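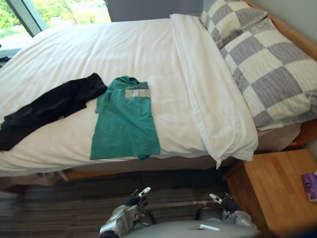 The Brunville Guest House Association has named Zanele Mnguni as its new director of standards. She takes over a program that covers 80 small inns and family-run guest houses in the Brunville area, most of them with fewer than ten rooms.

Ms. Mnguni came to the association after 22 years in lodging, the last nine as manager of the Jansen House. In an interview at the association's office, she said her first task would be to shorten the inspection form.

"The form has grown every year," she said. "Owners fill it out at night, after the guests have gone up. I would like them to be able to finish it in one sitting."

The new form will be sent to members in March. Questions on breakfast hours and parking will be dropped, while those on noise, heating and late arrivals will stay.

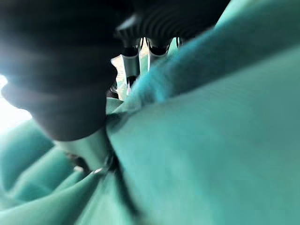
Asked what guests complain about most, Ms. Mnguni did not hesitate. "Sleep. They will forgive a small room or a slow breakfast. A door that bangs at two in the morning goes straight into the review."

The association received 2492 guest comment cards last year. Benedikt Holzer, who chairs the board, said the cards would now be read by the standards office and shared with owners every month.

"Until now they were kept in boxes," Mr. Holzer said. "Zanele asked to see them on her first day."

Members with questions about the new form may call the office on weekday mornings.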